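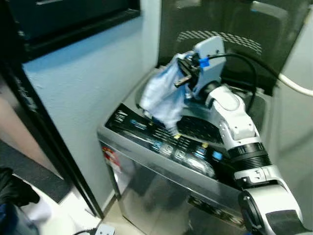
Washer notes, 5 January 2020

Loading order matters more on a top-loader than the manual admits. Light items such as cloths and pillowcases go in one at a time, spread around the drum. Dropped in as a bundle, they stay a bundle and throw the spin off balance.

Detergent is Clorovero liquid, 50 ml for a mixed load. The label suggests 100, but that left residue on dark cotton – visible after 3 consecutive washes in May.

I leave the lid up between loads so the drum can air out. The panel gets a dry cloth only, as spray cleaner streaks the gloss black. Next job is the inlet filter.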